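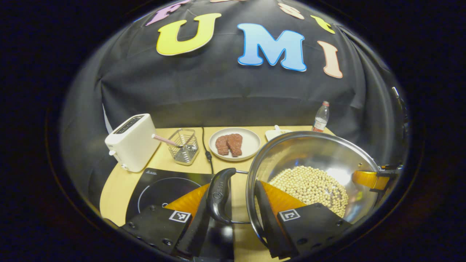 A benchtop kitchen is a compact cooking area set up on an ordinary table, without fixed cabinetry or plumbing. It typically combines a portable induction cooktop, a toaster and one large stainless steel pot, with plates and a utensil basket kept within reach. The form was catalogued by Catherine Rankin in her survey of small dwellings in Sutside, which covered almost 700 households. Fabric is sometimes hung behind the table as a backdrop, and may carry felt lettering in several colours. Water is commonly kept in bottles.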